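How Do You Teach a Robot to Fold Your Pants?

Have you ever tried to explain how to tie a shoe using only words? Go on, try it with a friend, and the friend has to do exactly what you say and nothing else. I did this with my niece and we ended up with one shoelace stuck in a sock!

Robots have the same trouble, only worse. A robot doesn't know what "pull it a little tighter" means. It doesn't know that cloth is floppy, or that jeans have a front and a back. So if I want a robot to help with the laundry, I could sit down and write a gigantic list of instructions (boring, and I'd forget half of it). Or I could just show it.

Showing works like this. You take a gripper, the pinching part that a robot would have for a hand, and you hold it yourself. You squeeze, the fingers close. You let go, they open. Then you do the chore with the gripper while a camera on it records everything from the gripper's point of view.

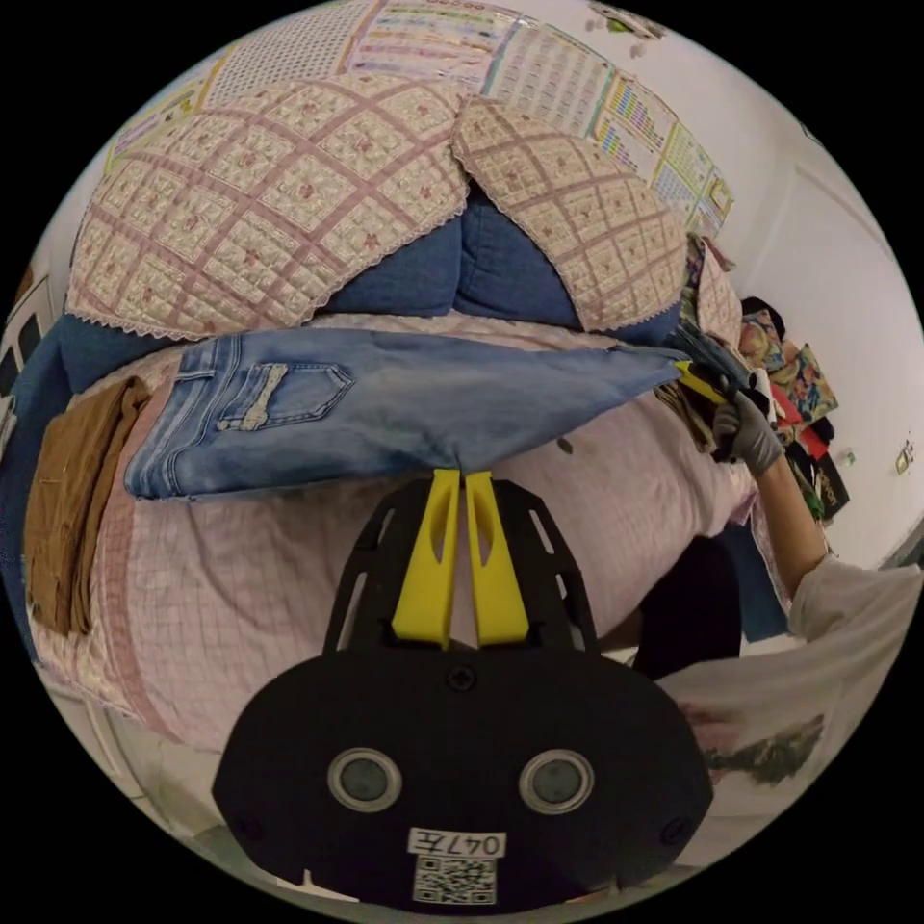 Yellow gripper fingers holding the lower edge of a pair of jeans.

Now, you might be thinking, "Why not just use your own hands and film that?" Good question! Some people do try that. But your hand has five bendy fingers and very clever skin, and a simple gripper has 2 stiff fingers and that's it. When I pick up a sock with my real hand I sort of scrunch it without thinking. With a gripper I have to choose one spot and pinch. If I miss, I miss. So when I use the gripper, I'm stuck with the same problems the robot will have, and my way of solving them is a way the robot can copy.

There's another way to do it, called teleoperation. That's a long word for remote control. You sit in one place and move a set of handles, and a robot arm somewhere else moves along with you. It's a bit like a video game, except when you mess up, a real shirt falls on a real floor. I find it much harder than holding the gripper, because I can't feel the cloth tugging.

Once is never enough, by the way. If a robot only ever saw one pair of pants in one spot, it could get very confused when the pants were somewhere else. So you do the job again. And again. You turn the jeans around, you start from a messy pile, you go to a different bed. For one folding project I know of, called Plollmont, people did about 800 folds! I got tired after 9.

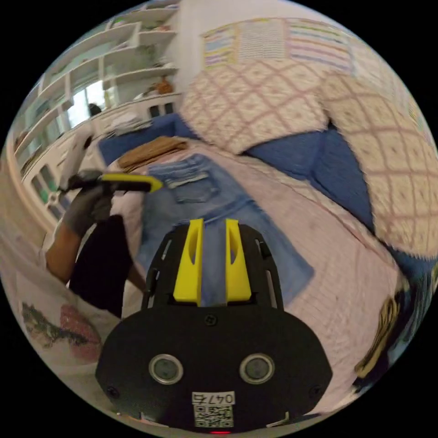

My class tried this with salad tongs and it was so hard, wrote a reader from Skidcombe, and she wanted to know if the robot learns your mistakes too.

It can! If I always pinch the left leg in a silly place, a robot that copies me may pinch it in the same silly place. That's why people go back through the recordings and take out the really bad tries. They might keep a few where something slipped and got picked up again, though, so the robot can see how to fix things.

After that, a computer studies all those recordings. It looks for patterns: when the cloth looked like this, the gripper moved like that. Then a real robot gets a turn with the same kind of gripper, and everybody watches to see what it does with the pants.

If you want to try the tongs game at home, you need 2 pairs of kitchen tongs and one T-shirt. Lay the shirt flat on your bed and fold it without touching it with your hands. Do it 4 times and see if you get faster. Then hand the tongs to a grown-up.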